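Grakeo Two-Arm Platform: Planning and Budget Guide

Overview

The Grakeo is a two-arm platform for indoor handling work in offices, break rooms and light workshops. It is sold by Trilledside as a base unit, with hands, spares and service priced separately. This page covers what to put in the budget, what the room needs, and which options suit which jobs. Prices are in US dollars, before sales tax and freight.

What is in the base price

The base unit includes both arms, the control computer, one charger, a handheld stop and a set of cables. It doesn't include hands. Buyers who already own Stalar hands can reuse them with the adapter plate, part of the mounting kit. The kit covers both wrists, so one per platform is enough.

Hands and options

Stalar multi-finger hand, per side: $3,434
Mounting kit with adapter plates: $466
Spare fingertip set: on request
Fodor charging dock: on request
Second charger: on request

Most customers order a matching pair of hands. A single hand is fine for pressing, pushing and carrying light items, but anything that has to be held steady while something else is done to it takes both. Liner changes are the usual case. One side holds the rim and the other gathers the bag.

Matching the hand to the job

Office trash is a harder test than it looks on a quote request. The load is mixed: cans, paper cups, snack wrappers, thin plastic that folds when touched. Fingers have to reach down into a basket with the liner still in place, and thin liners tear easily. For this kind of work we recommend the multi-finger hand on both sides and a spare fingertip set in the first order. Flat-jaw grippers cost less and do well with boxes and bottles, but they are a poor choice for soft waste.

Please tell us the size of your baskets and the type of liner when you ask for a quote. A photo of a typical full basket helps more than a written list.
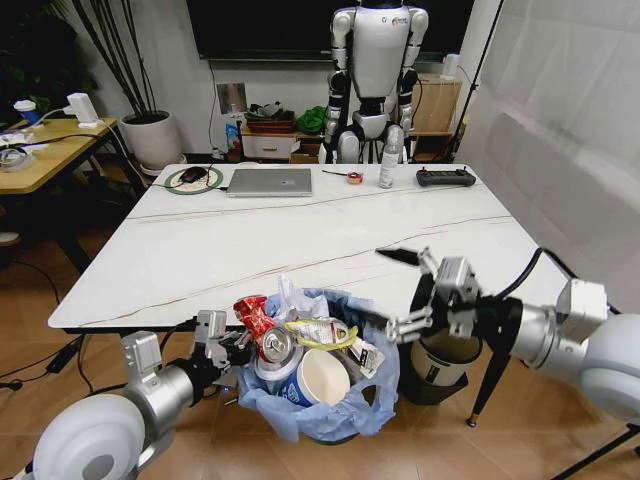
Room and power

Allow 5 feet of clear floor on the working side of any table or bench. Cables on the floor should be routed along the wall or covered before delivery. The charger needs its own wall outlet. We don't support running it from a power strip.

Hard floors are preferred. Low-pile carpet is acceptable, though the base moves more slowly on it. Thresholds and floor ducts should be listed on the site form.

Service and spares

The base unit comes with 2 years of parts coverage. Hands are covered for one year, fingertips and cables are treated as wear items. Budget for fingertips every year – sooner if the platform handles metal cans or anything with a sharp edge.

Arms can be removed and shipped separately for repair. Keep the original crates if you have space for them. Replacement crates are charged at cost.

Ordering

Orders placed after October ship with the revised wrist cable. Older cables still fit, and existing customers don't need to change anything. Quotes are valid for 30 days. Send the completed site form with your purchase order, and include a delivery contact and the width of the narrowest door on the route.

Page updated 11/29/23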